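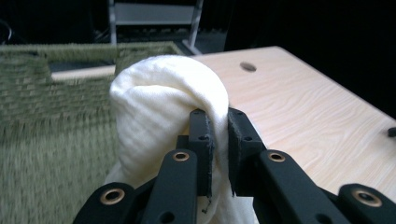

White cloth, green basket.

Thread on getting oil stains out of table linen. I rent out tablecloths and napkins for small events, and I get asked this every April when bookings pick up.

1/ Check the fabric before anything else. Cotton and linen can take hot water. Polyester holds on to grease and needs more soap and more time.

2/ Blot, don't rub. Put dish soap straight on the spot and leave it for 19 minutes. I set a timer or I forget.

3/ Rinse from the back of the stain so the oil goes out the way it came in. Then do a normal wash at the hottest setting on the label. 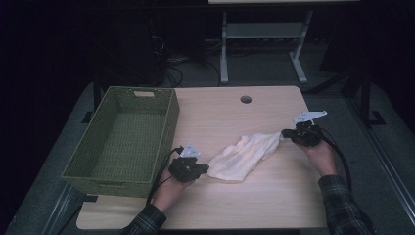 4/ Keep it out of the dryer until you've looked at it in daylight. Heat sets grease. A faint ring means go back to step 2. I've gone up to eight rounds on one napkin, olive oil, and it was fine in the end.

5/ Candle wax is different. Freeze it, scrape it, then brown paper and a warm iron. Carol Parsons taught me that one and I haven't changed it.

6/ Mounir Abdel Rahman asked about bleach. I don't use it on linen. It yellows on me and the hems go first.

7/ Store everything fully dry, folded loosely. I refold along different lines each season so the creases don't wear through.

Red wine gets its own thread. Still testing on old napkins.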